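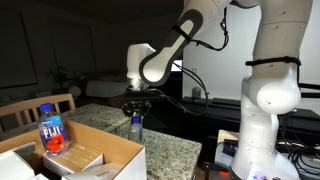

A small water bottle on the granite counter, with an open box with a bottle and packages beside it.

Clearing Bottles and Boxes off the Counter

Posted 19/05/2024 in Kitchen

A kitchen counter fills up from the corners. A delivery carton gets opened and left where it was opened, a water bottle gets put down next to it, and by the end of the week there is no place to roll out dough. These are the tips I use at home for the bottle and box part of the mess. Tips for paper and mail are on a separate page.

Start with the bottles

Pick up every bottle on the counter before you touch anything else. If it has a little water left in it, pour it on a houseplant or into the kettle, depending on how long it has been standing. Water that has been open for a few days goes on the plant.

Small clear bottles with thin walls are hard to clean and not worth keeping. Empty them, press the air out, and put the cap back on if your recycling program takes caps. Ours in Fustham does. In Kamata, where my brother-in-law Yoshinori Yagi lives, caps and labels come off and go in separate bags, so check the rules where you are.

A stiffer bottle with square shoulders, like the FIJI one in the box, packs well in a carton. Flat sides sit against each other and the bottle doesn't roll. I keep a couple of empty square ones for measuring out plant food. Write PLANTS on them in marker, on two sides, and store them away from anything you drink.

Using the carton as a sorting box

An open carton is handy for an evening. Fold all the flaps outward so they stay out of the way, and set it at the end of the counter near a chair. Things that belong in another room go in the box. When it's full, carry it around the house once and empty it.

Heavy things go on the bottom and flat packages go down the sides. A tall bottle should stand on something firm, such as another box. If it stands on loose paper it will tip when you lift the carton.

Don't leave the box on the counter overnight. It will be there for 9 days. Put it on the chair if you have to stop halfway, and you will have to deal with it when you want to sit down.

Before you slide a carton across stone, look at the underside. Staples and grit scratch the sealer. Lift it or put a dish towel under it.

Wiping down speckled granite

Speckled gray and white granite hides crumbs very well. Turn off the overhead light and lay a flashlight flat on the surface. The crumbs throw shadows and you can see what you missed.

For daily wiping I use warm water with a few drops of dish soap, then a second cloth with plain water, then a dry one. No vinegar and no lemon. Bottles leave rings mostly from the water that runs down the outside, so dry the bottom before you set one down. For an old ring, make a paste of baking soda and water, leave it on for six minutes, and rinse it well. Try it in a back corner first.

I reseal in March. I use Gullov stone sealer – two thin coats, with the extra wiped off before it gets tacky. A bottle has lasted me four years.

Keeping it clear

Decide on one spot for open water bottles. Mine is a Tondwood tray by the sink, and it holds four. When the tray is full, somebody has to drink or pour.

Flatten cartons the same day. Slit the tape on the bottom with a butter knife, fold the box the long way, and stand it behind the door. I once let them pile up in the garage and took over 100 to the depot in one go, which took most of a morning and two trips.

Cards and slips that come in the packages get lost under the flaps. Run your hand along the bottom of the box before you fold it. Return labels go in the drawer with the tape until you know you are keeping what you bought.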